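Suivre une course de chiens de traîneau depuis chez soi : mode d'emploi pour bien lire une balise GPS

Mis en ligne en mars 2022

Chaque hiver, je reçois les mêmes messages. Des amis, des cousins, des lecteurs qui ont entendu parler d'une grande course d'attelages, qui ouvrent la carte en direct, regardent des petits points colorés avancer sur un fond blanc pendant cinq minutes et referment tout, un peu déçus. Je les comprends très bien ! La première fois, j'ai cru que mon favori avait abandonné alors qu'il faisait tout bonnement dormir ses chiens dans un bosquet de sapins. J'ai boudé toute une soirée pour rien.

Alors j'ai fini par écrire ce petit guide, que je reprends et que j'allonge un peu à chaque saison. Je prendrai comme fil rouge la Traversée du Batano, une course que je suis depuis plusieurs années et dont le règlement est assez classique. Si vous suivez une autre épreuve, les écrans changeront un peu, les noms des points de contrôle aussi, mais la façon de lire reste la même.

Ce qu'il vous faut

Pas grand-chose, rassurez-vous. Un ordinateur ou une tablette (le téléphone dépanne, mais on se fatigue vite à zoomer), le règlement de la course, une feuille et un crayon. Je tiens à la feuille et au crayon. On peut bien sûr tout faire dans un tableur, et certains le font magnifiquement, mais à trois heures du matin, avec une tisane à côté, je préfère mon cahier à carreaux.

Ajoutez une horloge réglée sur l'heure de la course. La mienne est un vieux réveil de voyage posé à côté de l'écran. Cela évite de refaire la soustraction dans sa tête vingt fois par nuit, et de se tromper une fois sur deux quand la fatigue s'en mêle.

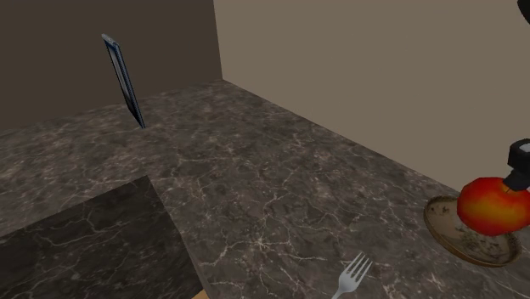 Première étape : lire le règlement avant le départ

Je sais, ce n'est pas le plus palpitant. Mais prenez un quart d'heure pour repérer les repos obligatoires, parce que toute la course tourne autour d'eux. Sur la Traversée du Batano, chaque attelage doit prendre un long repos à l'endroit de son choix, puis un repos plus court au point de contrôle de Satau, le même pour tout le monde. Notez les deux en haut de votre page, avec leur durée.

Regardez aussi comment sont compensés les écarts de départ. Les attelages partent l'un après l'autre, à 2 minutes d'intervalle, et cette différence est rendue pendant le long repos. Le dossard numéro un restera donc immobile plus longtemps que le dernier. Tant que les longs repos ne sont pas tous pris, le classement affiché ne veut pas dire grand-chose, et c'est de très loin la première source de confusion chez les nouveaux venus.

Deuxième étape : dessiner son propre parcours

Tracez une ligne horizontale sur votre feuille. Reportez-y les points de contrôle dans l'ordre, avec la distance entre chacun. Pour nous, le tronçon le plus long est celui qui mène de Gedik à Satau : 77 kilomètres sans village et sans vraie route, avec une portion de rivière gelée très exposée au vent. Je l'entoure toujours en rouge, car c'est là que les écarts se creusent et que les mushers les plus prudents campent en chemin.

Sous la ligne, inscrivez le relief en deux mots : « montée », « forêt », « rivière », « lac ». Ça suffit largement. Quand vous verrez un attelage ralentir d'un coup, un coup d'œil à la feuille vous dira s'il grimpe ou s'il faut commencer à vous poser des questions.

Troisième étape : comprendre ce que dit la balise (et ce qu'elle ne dit pas)

La balise est un petit boîtier attaché au traîneau. Elle envoie sa position à intervalles réguliers, pas en continu. Entre deux envois, le point ne bouge pas à l'écran, et puis il saute. Ne concluez donc jamais rien d'un seul relevé. J'attends trois positions identiques avant d'écrire « arrêt » dans mon cahier, et même là je mets un point d'interrogation au crayon.

La vitesse affichée mérite la même méfiance. Certaines cartes donnent la vitesse instantanée, d'autres une moyenne depuis le dernier relevé, d'autres encore une moyenne depuis le départ, repos compris. Cherchez la légende, elle est souvent cachée derrière un tout petit « i » dans un coin. Un attelage qui trotte à une allure régulière et modeste pendant des heures est en général bien plus inquiétant pour ses rivaux que celui qui file comme le vent pendant quarante minutes !

Enfin, il arrive qu'une balise se taise. Pile gelée, gorge encaissée, boîtier glissé au fond du sac sous les gamelles… Tout cela se voit chaque année. Respirez, attendez le passage au point de contrôle suivant, où les heures sont relevées à la main et font foi.

Quatrième étape : noter les cycles de course et de repos

C'est ici que le suivi devient passionnant, et c'est aussi là que j'ai tendance à devenir bavard, pardonnez-moi. Un musher alterne des heures de course et des heures de repos. Pour chaque attelage que vous suivez, faites deux colonnes : l'heure où il repart, l'heure où il s'arrête. Au bout de deux ou trois cycles, vous verrez apparaître son rythme. Certains tiennent des blocs presque égaux, d'autres allongent peu à peu les temps de course en gardant des réserves pour la fin.

Ne suivez pas tout le monde. Choisissez trois ou quatre attelages, pas davantage : un favori, un débutant, et un ou deux au milieu du peloton. Le débutant est souvent celui auquel on s'attache le plus. On se surprend à se relever la nuit pour voir s'il est bien arrivé à Gedik, et on est tout content de trouver son point sagement garé près de la rivière. 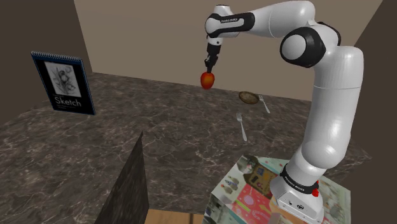 Cinquième étape : calculer le vrai classement

Prenons un cas simple, avec deux attelages. Le premier est en tête, à la sortie de Gedik, mais n'a pas encore pris son long repos. Le second est derrière lui de 62 kilomètres et l'a déjà pris. Qui mène ? Pour le savoir, divisez la distance qui les sépare par la vitesse moyenne du second, en ne gardant que ses heures de course. À douze kilomètres à l'heure, il lui faut un peu plus de cinq heures pour combler l'écart. Si le long repos dure vingt-quatre heures, le second est virtuellement devant, et même confortablement, bien que la carte affiche exactement le contraire.

Pensez tout de même aux repos ordinaires qu'il prendra en rattrapant son retard. J'ajoute en général quatre heures de pause pour cinq heures de course, puis je corrige selon le rythme noté à l'étape précédente. C'est approximatif, j'en conviens, mais vous serez surpris de voir combien ce calcul de coin de table tient la route.

Une fois Satau dépassé, tout se simplifie : les repos obligatoires sont derrière, les écarts de départ sont rendus, et l'ordre sur la piste est enfin l'ordre de la course.

Sixième étape : regarder la taille des attelages

À chaque point de contrôle, la feuille officielle indique le nombre de chiens à l'arrivée et au départ. Quand un musher confie un chien aux vétérinaires, cela n'a rien d'un drame : une petite raideur, un appétit moyen, et l'animal rentre se reposer bien au chaud pendant que les autres continuent. Il faut simplement garder en tête qu'un attelage réduit tire moins fort dans les montées. Dans une neige lourde, la différence se sent vite. Sur une piste dure et plate, beaucoup moins.

Je note ce chiffre dans la marge, à côté de l'heure de départ. Il explique souvent, après coup, un ralentissement que je n'avais pas compris.

Quelques pièges où je suis tombé moi-même

Le rafraîchissement de la page, d'abord. Certaines cartes ne se mettent pas à jour toutes seules, et j'ai passé une nuit à m'émouvoir d'un attelage immobile qui dormait déjà à l'étape suivante. Rechargez de temps en temps.

Les unités, ensuite. Vérifiez si la carte est en milles ou en kilomètres, surtout si vous recopiez des distances depuis le règlement.

Les rumeurs, enfin. Les forums vont plus vite que les chiens, et un arrêt de vingt minutes y devient volontiers un abandon. Le forum Limsakul, que je fréquente depuis longtemps, a le bon goût de séparer les nouvelles officielles des suppositions. Commencez par la première rubrique et gardez la seconde pour le plaisir.

Et si vous ne pouvez pas veiller ?

Dormez ! La plupart des cartes gardent l'historique, avec un curseur que l'on fait glisser pour revoir la nuit en accéléré. Le matin, je reporte les heures d'arrêt et de départ en buvant mon café, et le cahier est à jour en dix minutes. Je relis ensuite mes notes au mois de juin, quand les chiens sont au repos et que la liste des inscrits de l'hiver suivant commence à se remplir.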